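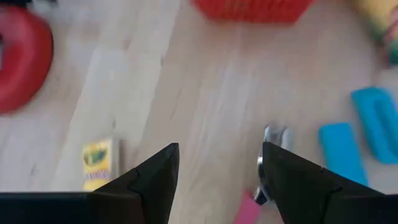 Ticket 1066, last changed 18 June 2018

Tidy-up task: right arm stops short above the baskets
Project: Harawira (Bredden student robotics club, entry for the Sondholm challenge)
Category: arm control, wrist cameras
Status: fixed, left open for watching

What we reported first

Hello all, and thank you in advance to whoever picks this up. We're the Harawira group, working on the tidy-up task for Sondholm, which for anyone from the other groups means picking up small things from a table and putting them into the right basket. It had been going beautifully until we moved everything over to the newer Kavus release in April, and we'd been feeling rather pleased with ourselves, so perhaps we were due a bit of bother.

The trouble is with the right arm. It sets off towards a basket quite happily, slows down as it ought to, and then simply stops above the rim and stays there. Kavus shows "waiting for wrist view" and after a while gives up and sends the arm home. The left arm, running the same program on the same items, carries on as normal. We don't get it every time either, and that has made it a pain to chase. Out of 27 runs last session the right arm stuck on six.

We have already tried:

Restarting Kavus and the computer.
Running the right arm on its own with the left one parked.
Swapping which items go to which basket, in case it disliked a shiny wrapper.
Turning the speed down by half. This did help a bit! But the run then takes so long that we'd be over time at Sondholm, so it can't be the answer.

First reply from the club helpdesk

Thanks for such a full report, it saves a lot of to and fro. "Waiting for wrist view" means Kavus has asked for a sharp picture from the wrist camera and hasn't had one it likes. It looks at how blurred each picture is and throws away the bad ones, which is quite right while the arm is moving, but it should start accepting them again once the arm has settled. Please could you send the log from one of the stuck runs, and have a look at the settle time in the arm settings for both sides? They ought to match.

Our update, same afternoon

They don't match! The left is on the default and the right has no settle time at all, just a blank box. We think it was lost when we copied our settings across to the newer release (we did the left arm by hand and then imported the right one from the old file, feeling clever). With the box blank, Kavus seems to ask for its picture while the wrist is still swinging slightly, throws it away, and then waits for a new "arm has stopped" message that it has already had.

We typed in the default and ran the basket approach again, with the gripper coming down just over the rim as before. Much better, though it still stuck once, and always the hopeful sort, we had already told everybody it was fixed.
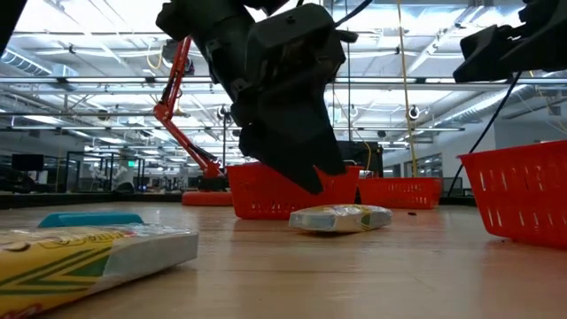 Does the settle time have to be set again after every update?
Only when you import an old settings file. If you update in place, Kavus keeps whatever you had, but it's still worth opening the arm page and checking for blank boxes before the first run.

Second reply from the club helpdesk

Glad it's mostly behaving. For the one that's left, look at the wait limit in the same menu, a few lines further down. If that's shorter than the settle time plus one camera picture, the arm can still give up too early on a long reach. Set it to 2000 milliseconds on both arms and leave the speed at your normal setting. Then please run with a fair mixture of things on the table, so we aren't only testing the easy ones.

Our update after the change

The wait limit on the right arm had also come over blank, so both are now at 2000 and both arms have been saved under a new settings file with a sensible name (the old one has gone into the archive folder, so please don't import from there — we mean it kindly). We ran the whole task at full speed with the usual mixture and the right arm didn't stick at all, which was a lovely thing to watch after the week we'd had.

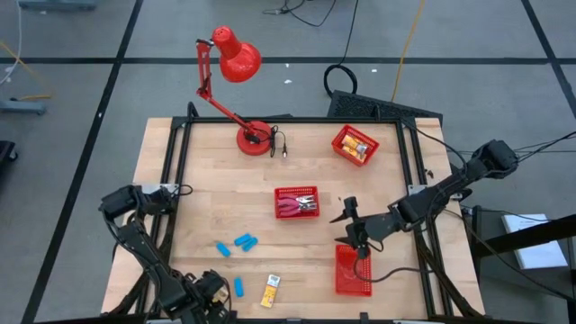
Our next job is the layout file, as the right arm's program still has the baskets where they stood for the old task. For this session we kept three on the table and typed the positions in ourselves. Please don't treat the middle one as a free target when you write yours, because the pliers with the red handles are lying in it and the program has no entry for them. The basket at lower right is the empty one, and that's the better choice for a first drop test. The light-blue pieces can stay on the left-hand side, where the left arm is the one meant to deal with them.

Still to do

Add the two settings to the club's start-of-session checklist.
Ask whether Kavus could show a warning when a box is blank, instead of quietly taking it as nought.
Send the log of the last stuck run to the helpdesk. Sorry, we did promise this earlier and then got carried away with the fix.
Run the full task again with the new layout file before the practice round.

We'll leave this ticket open until the practice round is over. If either arm stops above a basket in the meantime, please add the run number and the message here, even if it comes right by itself on the next go.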